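4.2 Soft goods with a structured part

Caps turned out to be our favorite item in the whole chore set. Of the 3478 demonstrations in the Jingate collection, 130 involve headwear, and they pull together many of the difficulties we met separately with towels, mugs and boxes. A cap has a crown that gives under pressure and a brim that mostly doesn't, so a policy trained only on folded laundry tends to squeeze too hard and crush the front panel. We were excited to see how far a single grasping policy, Skollotix, could get on items like these without a separate model for each kind of fabric. 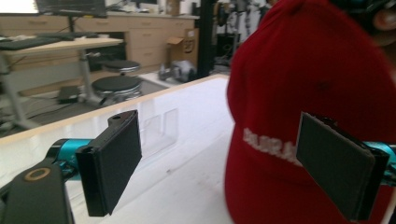 Figure 3. Red cap held between the two fingers of the hand-held gripper, over a white tabletop.

Tidying is a good test of household readiness. The work looks easy to a person, and it punishes small mistakes in grip. Benavides, who labeled the headwear episodes, marked each one for contact area, grip stability and whether the item's front stayed recognizable to the camera. The last label matters more than we first expected. In Figure 3 the right finger pad covers part of the white embroidered lettering on the front panel, and our item matcher, Pladurum, relies heavily on text and logos to decide which shelf a thing belongs on. We now let it identify the item before the fingers close and carry that guess through the grasp. The change took an afternoon to write and we love how well it works!

We don't claim that machines can run a closet yet. Knit hats still slip, and stacked caps remain hard to separate. Still, across 1526 trials on the Bedoya shelf task, soft items with one stiff part were the group that improved most, and we return to them in Section 5.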